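Workshop Notebook, Leather and Strap Bench
Skiltden Watch Repair, Ultville
Thursday, October 23, 2025
Entry by: Benito Gallardo
Reviewed by: Jörg Seidel

Purpose

To record the second trial of edge finishes on leather watch straps. The first trial, completed in February, was set aside when the test pieces were found to have come from two different hides. All pieces used today were cut from a single vegetable-tanned side supplied by Sauerland.

Materials

Strap blanks, lined, skived at the buckle end. Edge paint, Flindari, neutral and dark. Beeswax in block form. Gum tragacanth, fresh batch. Sandpaper in 710 (the odd lot from the back drawer, label checked), 1000 and 3000 grit. Bone folder and canvas cloth.

Procedure

Edges were trimmed square and sanded dry with the 710, then the 1000. Group A received gum only and was burnished with canvas. Group B received gum followed by wax. Group C received two coats of edge paint, with the 3000 used lightly between coats. Each coat of paint was left for 20 minutes before handling. The room was cooler than usual in the morning, and the second coat on Group C was still tacky at the first check. It was left until after lunch.

Each piece was then bent over the small mandrel at the point where the keeper normally sits, and passed through a buckle repeatedly by hand.

Observations

Group A had a pleasant edge but darkened where it was handled. Group B held its shine and showed no separation from the lining. Group C looked best before bending. Two pieces then showed fine cracks on the outside of the curve, both in the dark paint. The neutral paint did not crack. It is not clear whether the pigment is responsible or whether the dark coat was applied too thickly. Mr. Seidel favors the second explanation.

Wear on customer straps continues to appear first along the edge, and pale leathers show it sooner than dark ones. Intake staff are asked to note edge condition on the job ticket separately from the condition of the face of the leather. A burgundy strap with a silver buckle and a scuffed pale band opposite shows visible edge wear.

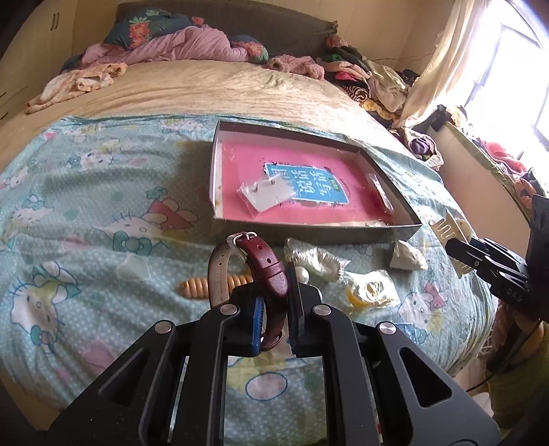
Actions

Repeat Group C with the dark paint thinned and applied in three coats. Order more canvas. Discard the remaining gum on Monday if it has begun to smell. The mandrel has a burr on its left end and should be dressed before the next trial. Group B pieces are in the flat drawer, labeled, and are not to be used for practice stitching.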